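Em defesa da gaveta pequena

Durante anos fui uma pessoa de prateleiras. Gostava de ver tudo: os frascos, os fios, os pacotes de bolachas, as facturas empilhadas debaixo de uma pedra que trouxe da praia. Achava que uma casa à vista era uma casa honesta, e que quem guardava coisas em gavetas tinha alguma coisa a esconder. Defendi isto em jantares, com uma convicção que hoje me envergonha um bocadinho. E depois mudei de ideias por causa de um móvel que cabe em cima de uma mesa.

Quero falar dele, ou melhor, da família dele: os pequenos gaveteiros de mesa, com duas gavetas, às vezes três, sem rodas e sem pretensões. Têm má fama. Associam-se a consultórios antigos, a costureiras, a tios que guardavam pilhas gastas misturadas com pilhas novas (todos tivemos um tio assim, e a lanterna nunca acendia). As revistas de decoração passam por eles a correr, a caminho das grandes paredes de módulos brancos. Eu acho que são uma das melhores invenções domésticas que existem e vou tentar explicar porquê, sabendo que vou exagerar pelo caminho.

Comecemos pelo tamanho, que é onde quase toda a gente se engana. Quando uma casa está desarrumada, a primeira reacção é comprar um móvel grande. Também fiz isso. Comprei uma cómoda que subiu as escadas de lado, com dois vizinhos a ajudar, e que me custou um rodapé. Enchi-a em duas semanas. A gaveta funda tem este defeito terrível, aceita tudo: uma camisola, um carregador, o manual da máquina de lavar, a camisola outra vez. Passado um tempo abre-se a gaveta e há camadas, como nas arribas. O que se procura está sempre na camada de baixo.

A gaveta pequena recusa. Entra o que cabe e, a partir daí, é preciso escolher. Parece um defeito, eu sei, e houve quem mo dissesse nestes termos: para que serve um móvel que se enche logo? Serve exactamente para isso! Quando a minha gaveta do chá fica cheia, deixo de comprar chá. Nunca nenhuma cómoda me fez parar de comprar fosse o que fosse.

Depois há o sítio. Um gaveteiro destes vive à altura das mãos, sobre a bancada ou a secretária, e muda de lugar quando a vida muda. O meu já esteve na cozinha, no corredor e ao lado da cama, numa altura em que andei constipado e precisava de ter à mão lenços, pastilhas e um livro de palavras cruzadas. Nenhum roupeiro me acompanhou numa constipação.
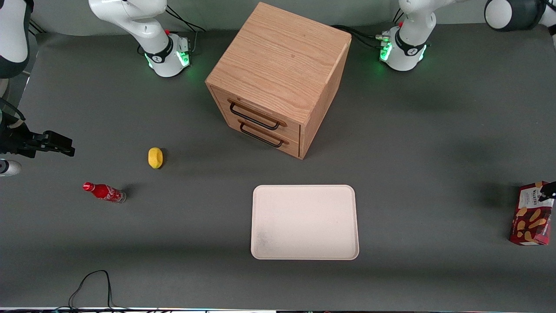
Madeira clara, duas gavetas, puxadores pretos: não peço mais a um móvel de mesa.

Reparem nos puxadores, que para mim são metade do assunto. Gosto deles em arco, de metal preto, com apoios de madeira nas pontas. Sobre uma madeira clara, de tom carvalho, o preto desenha-se muito bem, e a mão sabe onde ir sem pensar. Tenho uma teoria, que não consigo provar, de que a arrumação de uma casa depende mais dos puxadores do que da força de vontade. Uma gaveta com um rebaixo fininho, daquelas em que é preciso meter as unhas, abre-se com má vontade e por isso enche-se mal: as coisas ficam em cima, à espera. Uma gaveta com um bom arco convida. Abre-se só para ver, e já que está aberta, guarda-se o corta-unhas.

Gosto também que se veja o veio. Não sou purista, tenho em casa plástico que chegue para envergonhar um geólogo, mas um móvel que está sempre debaixo dos olhos merece um tampo com desenho. O tampo de um gaveteiro pequeno vê-se muito mais do que o de um armário alto, que pertence ao pó e às malas de viagem. Vemo-lo de cima, todos os dias, à luz da manhã. Acabamos por conhecer-lhe as linhas como conhecemos as manchas do tecto do quarto onde crescemos.

Foi a Beatrice Minja que me converteu, e ela detesta que eu conte isto. Trabalhámos juntos na Makokha, uma papelaria que vendia de tudo, de cartolinas a carimbos por medida, e era ela que tratava do armazém. Havia lá uma parede com 40 gavetinhas, todas iguais, sem uma única etiqueta. Eu passava os dias a perguntar onde estavam os elásticos. Ela respondia sempre do mesmo modo: abre e vê. Achei aquilo uma crueldade durante o primeiro mês. No segundo, já sabia. As mãos tinham aprendido, e ainda hoje, se me puserem diante daquela parede às escuras, acho que encontro os clipes de latão.

Daqui tirei a minha opinião mais polémica, a que me vale discussões: não se deve pôr etiquetas nas gavetas de casa. Num armazém de gente que roda muito, talvez. Num laboratório, com certeza, por favor, etiquetem. Mas em casa a etiqueta congela a gaveta no dia em que foi escrita. Conheço uma cozinha em que se lê, em letra muito bonita, «Velas», e lá dentro estão sacos de congelação. A etiqueta ficou, as velas arderam todas há anos, e a dona da casa ainda hesita antes de lá guardar outra coisa, como se devesse satisfações a uma letra.

A Pendo Masanja, a quem mostrei uma primeira versão deste texto, discorda de quase tudo. Diz que eu romantizo, que uma família com três filhos não pode depender da memória das mãos, e que na casa dela uma gaveta sem etiqueta é uma gaveta de meias soltas. Tem razão na parte dos filhos. Eu vivo com um gato, que abre uma das gavetas com a pata mas ainda não aprendeu a pôr nada lá dentro. Concedo-lhe, portanto, as etiquetas, desde que a lápis.

Onde não cedo é na questão dos lanches. Uma casa em que os pacotes de bolachas, as barritas e as caixas de aperitivos andam espalhados pela bancada é uma casa em que se come de passagem, de pé, com a porta do frigorífico aberta. Digo-o por experiência própria e sem qualquer superioridade. O que mudou os meus hábitos foi dar aos lanches uma gaveta, a de baixo, e só essa. O acto de a abrir já é uma decisão. Há um segundo, enquanto se puxa, em que nos perguntamos se temos fome ou se estamos apenas aborrecidos com um e-mail. Perco essa batalha muitas vezes, mas pelo menos há batalha.

As caixas de cartão, já agora, são o teste verdadeiro de uma gaveta. Quem desenha móveis devia levar uma caixa de bolachas para a oficina. Muitos gaveteiros lindíssimos falham por um dedo: a caixa não entra de pé, deitada impede a gaveta de fechar, e lá vamos nós tirar tudo para dentro de frascos, que depois ocupam a prateleira, e voltámos ao princípio. Quando fui a Tudlow, em Outubro, entrei numa loja de móveis usados com uma caixa de bolachas na mala e experimentei-a em todas as gavetas que encontrei. O homem do balcão veio perguntar-me se estava tudo bem. Estava tudo óptimo. Saí de lá com um gaveteiro de pinho um pouco torto, onde a caixa entra à justa, e que continua a ser o móvel de que mais gosto.

Há quem me pergunte por modelos e marcas, e aí desiludo sempre as pessoas. Não sei. Compro em segunda mão, olho para três coisas e decido em cinco minutos: puxo a gaveta até ao fim, a ver se cai; passo a mão por dentro, por causa das lascas; e empurro-a com um só dedo, fora do centro, para perceber se emperra. Se emperrar um pouco, não faz mal, esfrega-se uma vela nas guias e anda como nova. O fundo é que interessa. Um fundo fino demais faz barriga ao fim de um Inverno e nessa altura já não há vela que valha.

Também me dizem que isto é tudo muito pequeno, que escrever tanto sobre duas gavetas é sinal de quem tem a vida resolvida. Talvez. Mas a maior parte do dia passa-se nesta escala. Procurar as chaves, guardar a tesoura, saber onde está o adaptador quando a visita precisa dele. Escreve-se muito sobre as grandes arrumações, aquelas de fim-de-semana inteiro, com sacos pretos à porta e música alta. São divertidas, fiz várias, e em todas elas a casa voltou ao que era assim que me distraí. O gaveteiro trabalha numa quarta-feira qualquer, com a pessoa cansada, a chegar das compras com as mãos ocupadas.

Por isso, se estão a pensar comprar um móvel grande, esperem uma semana. Arranjem primeiro um pequeno, mesmo feio, mesmo emprestado, e ponham-no em cima da mesa onde as coisas se amontoam. Na gaveta de cima, o que usam todos os dias. Na de baixo, os lanches, se forem como eu, ou os cabos, se forem pessoas mais sérias. E levem a caixa de bolachas à loja.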